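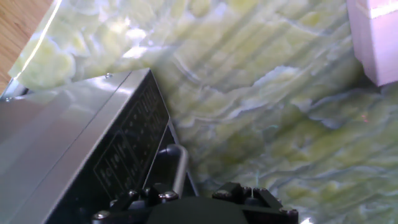 From: Lurdes Serrano
To: bench-fitout
Date: 2021-12-16
Subject: Re: microwave position on the Evberg bench

Amparo Mosquera wrote:
> Can the oven stay on the right, or does it have to go back on the wooden
> table? I would also like the green top settled before we order anything
> from Gondovau. The October notes give its thickness as 5 mm in one
> place and 6 mm in another.

The oven can stay on the right for now. Three points.

1. Support. The case sits partly over the edge of the green top and the adjacent rails. Check all the feet for rocking before the door is used. If it rocks, shim at the rail side and leave the top alone.

2. Ventilation. There are slots in the top of the case. Keep them clear — no papers or boxes up there, even for a minute. The rating on the order is 1000 W, so it should have its own outlet.

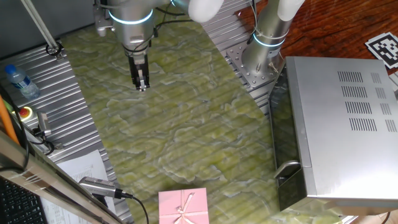 3. Door. It faces left, with the curved handle near the corner. I would like 33 cm of free swing, measured from the handle and not from the glass.

On the top itself: I have not measured it. The grooves of the table show through as faint lines, and there is glare off the surface toward the window. Neither affects the oven. Please take the thickness at the left edge with calipers and correct the notes.

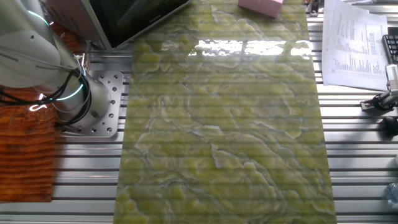 Green top on the slotted table, pink box at the far end.

Enriquez has the order form. I will hold it until I have the caliper reading.

Lurdes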